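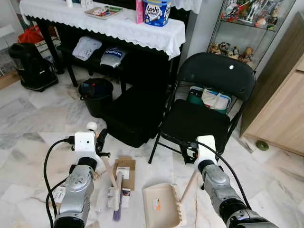 No. 762

Golestani Hardware in Skivbridge closes at the end of October. The sign went up on the door on a Friday and I saw it the next morning when I went in for a washer. It's a sheet of printer paper in a plastic sleeve. It gives the last day and says gift certificates should be used before then. I didn't know they sold gift certificates.

I've shopped there since I moved here, and I've mentioned it in a lot of these posts, usually because something in the house had broken. A few of you have written to ask what happens next, so I'll put down what I know, and then some things I want to remember about the place.

The building has been sold. The new owner wants apartments upstairs and something on the ground floor that hasn't been decided. I've heard a dentist and I've heard a second coffee place. The Golestani brothers are both past retirement age and their children have other jobs. When I asked the older one how he felt about it, he said his knees felt good about it. He has been going up and down the ladder for screws since before I could drive.

Business wasn't terrible, he told me. It was flat. The big store out on the Kaltham road took the lumber and paint trade years ago, and what was left was people like me buying one washer. You can't pay a heating bill on that. The store has 2,000 square feet on the main floor and a basement besides, and the ceilings are high.

I made four trips in the past two weeks, which is more than I needed to.

On the first I bought the washer. It cost less than a dollar. I also bought a second one in case the first was the wrong size, and it was, and so was the second. That was my fault for not bringing in the old one. The rule at that counter was always to bring in the old one.

On the second trip I brought in the old one. The younger brother looked at it, went to the third row of drawers, and came back with the right size. He didn't look at a label. I've tried to count how many times I watched him do that and I can't.

On the third trip I went for cleaning supplies, which they had marked down by half. This was the part of the store I knew best. When I rented the place on Alder I had a landlord who charged for everything, and I spent my last weekend there scrubbing with whatever the older brother put in my basket. He asked me what the floors were and what was on them, and then he took back two of the things I'd picked out. He said one would leave a film and the other was the same stuff in a nicer bottle. I got the whole deposit back, $700, and I went in to tell him. He nodded and asked if I wanted a bag for my light bulbs.

What he sold me that day is still most of what I use. A hand brush for corners and the edges of stairs. White vinegar by the gallon. A tin of Gindunel, a paste wax that smells like a church, and that I've never seen in any other store. I asked if there was any left and there were three tins on the bottom shelf. I took two and left one, and then thought about it all the way to the car. I don't wax anything more than once a year. Two tins will likely last until I'm too old to kneel.

Brushes are worth a paragraph, so skip this one if you don't care. I used to keep one for everything and it was always damp or full of hair. Now I keep a stiff one for grout and the back step, and a softer one for sweeping up indoors. Hang them, or lay them on their sides. If you stand a brush on its bristles it bends over in a month and you might as well throw it out. Wash it in warm water with a little dish soap, comb it through with an old fork, and let it dry bristles down so the water doesn't run into the handle. For picking up the last line of dust, a flat piece of cardboard works as well as a dustpan with a bad lip, and most dustpans have a bad lip.

On the fourth trip I ran into Pauline Penrose in the plumbing aisle. She taught my typing class at the community college, and she still stands as if she's about to time somebody. She was buying hinges. She told me she and her husband had bought every doorknob in their house from the store, one at a time as the old ones failed, and that no two of them match. It never bothered her. She said the thing she'd miss was being able to ask a question without first knowing the name of the part.

I've thought about that since. When I look for something online I have to know what it's called. At Golestani's I could say "the thing that holds the other thing up under the sink" and be walking out with it five minutes later. I know the names of some of these parts now, and I learned almost all of them by hearing one of the brothers say the word while he handed me the thing. Escutcheon. Ferrule. Flapper. The store on the Kaltham road has helpful people too, and I don't want to be unfair to them, but they mostly tell you the aisle number, and by the time you get there you're on your own with forty feet of pegboard.

I don't have a plan to save anything. Somebody on the town page suggested a co-op and there were a lot of hearts under it, and then a long argument about parking. I read all of it. The parking behind that block is bad, and it was bad before any of us got here.

A few practical notes for anyone local:

- Key cutting stops a week before the store does. The machine is already sold.
- Loose nails and screws are being sold by the pound in coffee cans. Bring your own can.
- The drawers themselves are for sale, but only as whole cabinets, and you'd need a truck and at least one strong friend.
- They're taking cash or checks for anything under ten dollars.

I asked about the cabinets. They're oak, and the pulls are brass, and I have no wall they would fit against. I measured anyway. If I moved the bookcase into the hall I could get one in, but then the closet wouldn't open. My sister says I don't use that closet. I do use it, it has the vacuum in it.

I did buy the little step stool from behind the counter. It wasn't marked, so I asked, and the brothers had a short talk about it in the back. It's in my kitchen now. One of the feet is missing its rubber tip, and they had the tip, and the older brother put it in a paper envelope and wrote the size on the front in pencil so I'd know for next time.

The faucet is fixed, by the way. The right washer took ten minutes. The hot side of the upstairs sink has started now, and I have the old washer in my coat pocket so I won't forget to bring it.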